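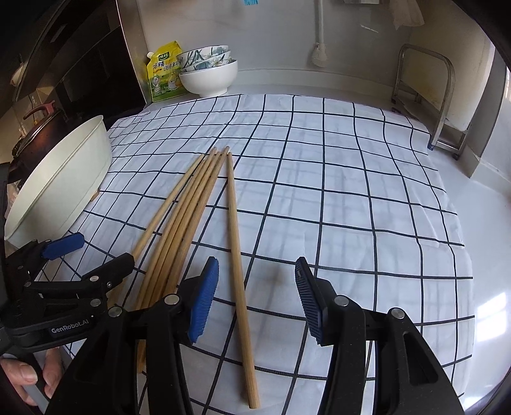 Données et matériel / Fiche de jeu de données

Temps de lecture : 7 min

Lục-Cuisine : fiche du jeu de données et note d'équipement

Version du 2022-08-08. Rédaction : Polyxeni Galanis. Relecture technique : Khôi Giáp. Achats : Giang Nghiêm.

Ce dépôt contient les démonstrations de manipulation enregistrées avec des pinces tenues à la main, ainsi que les éléments qui ont servi à dimensionner l'achat du matériel. Les deux parties sont réunies dans le même fichier parce que le volume de données visé détermine le nombre de pinces, et que le site de Drurkcombe a demandé à disposer du calcul complet avant de passer sa propre commande.

Contenu

- 2817 épisodes retenus après tri.
- 321 épisodes écartés, conservés dans un répertoire à part avec le motif du rejet.
- Un fichier d'annotations par épisode : tâche, objet principal, main utilisée, état initial du plan de travail.
- Les relevés d'étalonnage des pinces, un par séance.
- Le classeur de coûts, sans les prix unitaires négociés.

Les tâches portent sur la vaisselle et les ustensiles courants : baguettes, bols, sachets, couvercles. L'objet long et fin posé à plat est le cas le plus exigeant du lot. Sur la séquence qui ouvre cette fiche, cinq baguettes en bois forment un faisceau et la sixième est à l'écart, entre les deux doigts ouverts de la pince, au-dessus d'une nappe blanche quadrillée de bleu marine. La saisie d'une baguette isolée et la saisie dans un faisceau sont annotées comme deux tâches distinctes.

Conditions d'enregistrement

Les séances ont lieu dans des cuisines réelles, sans décor dédié. Les objets présents en arrière-plan (casserole, bols empilés, sachet d'assaisonnement) restent en place et ne sont pas annotés, sauf s'ils interviennent dans la tâche. L'éclairage n'est pas normalisé. Les reflets sur les plans de travail clairs sont fréquents et n'entraînent pas de rejet.

Les motifs de rejet admis sont les suivants :

- objet principal hors champ pendant plus de la moitié de l'épisode ;
- étalonnage absent ou antérieur à un changement de patins ;
- perte de synchronisation entre les deux pinces ;
- tâche interrompue par l'opérateur.

Équipement : hypothèses de dimensionnement

Un poste complet comprend deux pinces, une par main, avec leurs caméras, un support de stockage et le chargeur. Les pinces visibles sur l'image sont noires, à patins bleus striés, et l'une d'elles porte le marquage GenRobot.AI. La présente note ne reprend aucun chiffre de fabricant ; toutes les valeurs proviennent de nos séances ou de nos devis d'intégration.

Le besoin a été exprimé en heures d'enregistrement utiles. L'objectif de juin était de 162 heures, toutes tâches confondues. Lợi Hà a établi le planning à partir de trois contraintes : disponibilité des cuisines, temps de remise en place des objets entre deux épisodes, temps de transfert des fichiers. La deuxième pèse le plus lourd. Avec des baguettes, la remise en place prend souvent plus longtemps que l'épisode. Ajouter des pinces sans ajouter d'opérateurs n'augmente donc pas le débit.

Trois scénarios ont été chiffrés :

1. Un poste, deux opérateurs en alternance. Coût d'entrée le plus bas, aucune redondance. Une panne arrête la collecte.
2. Deux postes, trois opérateurs, un poste restant disponible pour la mise en place pendant que l'autre enregistre. Scénario retenu.
3. Quatre postes répartis sur deux sites. Reporté à l'exercice suivant, faute de capacité de tri.

Le devis d'intégration de Skanmont couvre le montage, l'étalonnage initial et une journée de formation. Celui de Skorier est moins élevé mais facture séparément chaque réétalonnage. Sur une durée de douze mois et à notre rythme de séances, l'écart s'inverse. Le détail figure dans l'onglet « Comparaison » du classeur.

Postes de dépense à prévoir

Les lignes ci-dessous sont celles qui manquaient dans la première version du budget.

- Patins de rechange. Ce sont des consommables. Il faut en commander en même temps que les pinces, le délai de réapprovisionnement étant plus long que la durée d'une campagne.
- Stockage. La copie de sauvegarde doit être comptée dès le départ. L'enveloppe retenue est de 2000 euros par poste, disques et boîtiers compris.
- Objets de test. Nappes, baguettes, bols et ustensiles sont achetés en double afin de pouvoir remplacer une pièce à l'identique en cours de campagne.
- Temps de tri. Il représente une charge de personnel et doit apparaître sur la même ligne budgétaire que l'enregistrement.
- Transport. Valise rigide par poste, à commander aux dimensions de la pince ouverte.

La location a été étudiée par Yeshi Assefa. Elle reste pertinente pour une campagne courte ou pour un site qui souhaite valider ses tâches avant d'acheter. Dans notre cas, les frais de remise en état prévus au contrat rendaient la location plus coûteuse que l'achat dès la deuxième campagne.

Calendrier de commande

L'ordre recommandé est : validation de la liste des tâches, commande des pinces et des patins, commande du stockage, réservation des cuisines, formation. Les cuisines ne doivent pas être réservées avant confirmation écrite de la date de livraison. Drurkcombe devra prévoir en outre une séance d'essai par opérateur, non comptée dans les heures utiles.

Limites connues

- Les objets fins et clairs sont surreprésentés par rapport aux objets lourds.
- Peu de variété dans les textiles de fond. Une nappe froissée modifie la hauteur apparente des objets posés dessus ; aucune correction n'est appliquée.
- Les mains des opérateurs peuvent apparaître dans le champ. Les visages sont exclus au tri.
- Les coûts sont établis hors taxes et hors maintenance au-delà de la première année.
- Les textes lisibles sur les emballages ne sont ni masqués ni transcrits.

Usage

Usage interne et sites partenaires ayant signé la convention Lục. Toute redistribution des épisodes écartés est exclue. Les demandes d'accès au classeur de coûts sont à adresser à Giang Nghiêm, celles qui portent sur les annotations à Khôi Giáp. Indiquer la version de la fiche dans chaque demande.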